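Cleaning and storing rocks and minerals at home
Household pages, updated April
By Fatemeh Esfahani

Most rocks brought home from a creek bed or road cut need only water and a soft toothbrush. Brush off the loose dirt outside first. Wash over a plastic tub and tip the dirty water in the yard, as grit settles in a sink trap and is a nuisance to get out.

Don't soak anything you haven't identified. Halite dissolves, and gypsum and selenite lose their surface. Wipe these with a dry brush only. Pyrite can be rinsed quickly, but dry it right away and keep it out of damp basements.

For lime crust on quartz, use plain white vinegar. Leave the piece in overnight, rinse, and soak it in clean water for as long as it sat in the vinegar. Keep vinegar away from calcite, marble, limestone and most fossils. It will eat them.

Iron stains are harder. I don't use strong acids in the kitchen and I don't suggest that anyone else does. A brown stain on a Jikirthorpe agate has been on my shelf for 8 years and does no harm.

Labels
Put a dab of white paint on the least interesting side, let it dry, and write a number on it in India ink. Copy the number into a notebook with the place and what you think the rock is. A rock with no location is of little use to a school or museum later. I am up to 1,564, and the early ones without a place are the only ones I regret.

Storage
Egg cartons do well for small pieces. For larger ones I use shallow drawers lined with felt. Keep amethyst, fluorite and rose quartz out of direct sun, which fades them. Never stack a soft mineral under a hard one.

Drying
Give washed specimens a full day before they go back in a drawer, longer if they are porous. Turn them once. Sandstone from Birkerano took 7 days on my counter before it stopped feeling cool to the touch. Crystals that chip easily want something soft underneath, and any old bedding will do, such as a pale fleecy blanket printed with flowers and stripes, with a gray knitted cloth laid on top. Shake both out before they go in the wash, and check the pile for slivers.

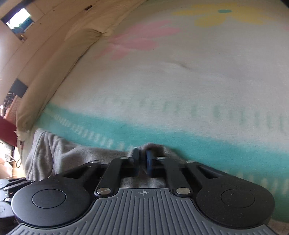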